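Lau building staff kitchen shut Wednesday, water off on two floors

Posted 11/5/25

Quick one before lunch. The second floor kitchen in the Lau building is closed as of this morning and stays closed till the end of next week. The shutoff valve behind the dishwasher gave out overnight and the plumber from Driltum wants the whole line replaced, not patched again. It was patched in October, remember.

Water is off on floors two and three from 8 to noon every day while they work. Restrooms on those floors too. Use the ones on the ground floor, by the mail room. 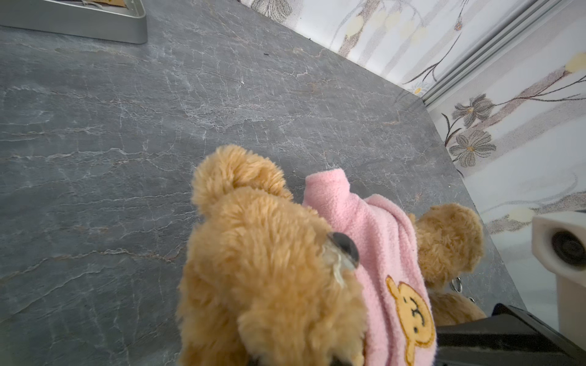

Facilities and Building Services

What is still open: the first floor kitchen, normal hours. The coffee machine there is the old one so please be patient with it, and do not run it at the same time as the microwave or the breaker goes. Counters get wiped down twice a day but with both floors using one room thats not going to be enough. Wipe up after yourself. Crumbs bring ants, we had them all through the spring.

Anything in the second floor fridge had to come out. It's in the first floor fridge, bottom two shelves, in bags with the names that were on the containers. No name, it goes on the door shelf till Friday and then in the trash. Freezer stuff was moved too. Ice packs are in a box on top.

The vending machines on two stay plugged in and work fine. The water cooler by the stairs is the bottle kind, so also fine. Sokus is dropping off extra bottles tomorrow. If it runs dry call the desk, don't swap the bottle yourself unless you've done it before. We mopped up one of those already this year.

Lunch hour is going to be tight. The first floor room seats 6 and there is no way to squeeze more in there. The Zeltar room across the hall is unlocked from 11:30 to 1:30 for anyone who wants to sit down and eat. No hot food in there please, the carpet was just cleaned. Take your trash with you, that room has no can.

Noise: there will be drilling. Mostly early, mostly on two. If you have calls booked in the small meeting rooms at the east end, move them. The desk has 5 rooms free on the ground floor most mornings and can switch a booking over the phone, takes a minute. 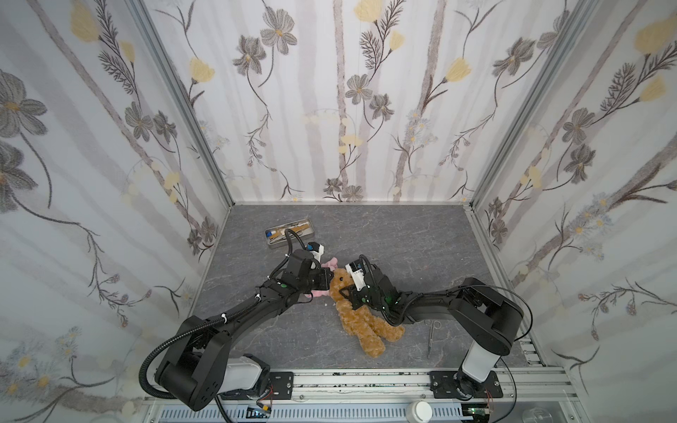
Floral wallpaper and a gray marble-pattern floor.

On the subject of wallpaper, we were asked again about the hallway samples. Still up by the elevator, still taking votes, paper slips in the envelope. The birch stripe is ahead of the plain green. Voting closes when the kitchen reopens. The hallway itself won't be touched until the plumbing is done and the wall has had time to dry out, so don't expect anything before the new year.

Cost of the pipe work comes out of the building repair budget, nothing gets charged back to departments. We got that question three times this moring so there it is.

Parking: the Driltum van has the two spaces nearest the loading door. Please don't block it. Bike rack is not affected.

Next update goes up once the line passes its pressure test. Leaks, smells, no lights, anything else, call the desk as usual.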